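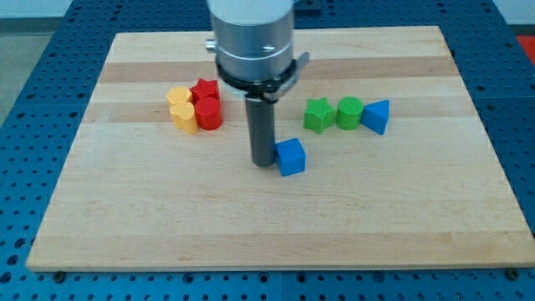

4. Recording a task by remote control

This section covers recording a demonstration with the Zonitz hand controller. The arm repeats the motion you show it, so set up the work area the same way each time and move at the speed you want to see later. The sorting task used through the rest of this guide needs only a flat board and a set of colored shape blocks. Leave the near half of the board clear, and keep at least one block apart from the groups, like the blue cube beside the tip of the tool, so the arm has a piece it can reach from the side. Blocks packed tightly together are harder to separate and should be saved for later recordings.

Before you start

Complete the hand-guiding steps in Section 3. The arm must be homed and the Ulton console must show READY.

CAUTION: Keep hands and loose sleeves off the board while the controller is live. The arm follows the controller even when recording is paused.

To record a demonstration

1. Place the blocks on the board. Do not place any block against the tool.

2. On the console, open Teach and select Remote.

3. Enter a task name. Use the same name for every demonstration of the same task, including spelling and capital letters.

4. Hold the controller level and squeeze the grip switch halfway. The arm is now following you. Squeezing all the way stops it.

5. Lower the tool until it is just above the board, next to the block you want to move. Do not press down on the board.

6. Press Record and wait for the tone.

7. Push the block toward its group with one steady motion. If you overshoot, lift the tool, go around the block, and push it back. Small corrections are fine and can stay in the recording.

8. Raise the tool clear of the blocks and press Record again to stop.

9. Press Keep or Discard. Discarded demonstrations cannot be recovered.

NOTE: A single demonstration can be up to 60 seconds long. The console stops recording at the limit and keeps what it has.

NOTE: Record at least six demonstrations before you train. Change the starting layout between them — move the loose block, turn it a little, or swap it for another shape.

If the arm lags behind the controller

Release the grip switch, wait for the arm to settle, and squeeze again. If the lag comes back, lower the Follow Speed setting to 4 and repeat from step 4.

Section revised Mar 28, 2024 by Sevim Akgül. Go to Section 5 to review and trim recordings.

We use cookies to remember your language and manual version. Accept all | Manage settings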